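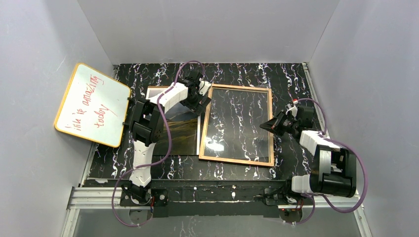 How do singers get clips of their bad notes taken down?

Posted by Skumis

My cousin sings in a wedding band and cracked badly on a high note in October. A guest put the clip online and it has 1,206 shares now. She laughs it off in public but wants it gone. Can she make the guest remove it, or does she have to wait it out?

Sukprasert

She can ask, and she should do that first. A short, polite message works better than a threat. If the band plays its own songs, whoever wrote them may be able to file a copyright complaint with the site. With covers she probably has no claim to the song itself. Rules on filming at private events vary, so check where the wedding was held. 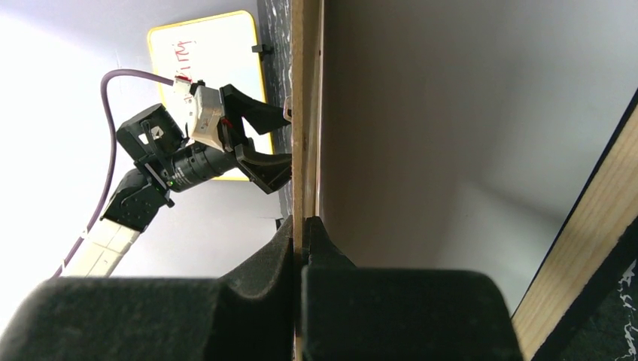 Also, tell the band not to reply in the comments. Every reply pushes the clip back up. Ours had 900 views until the drummer started arguing with people.

Zelstead

just wait, it'll be forgotten in 2 weeks

Jesine

I'd post a good take of the same song on the band's page. I did that after I forgot a whole verse at a festival, and we got 10 booking requests that month. The old clip is still up. I stopped looking at it.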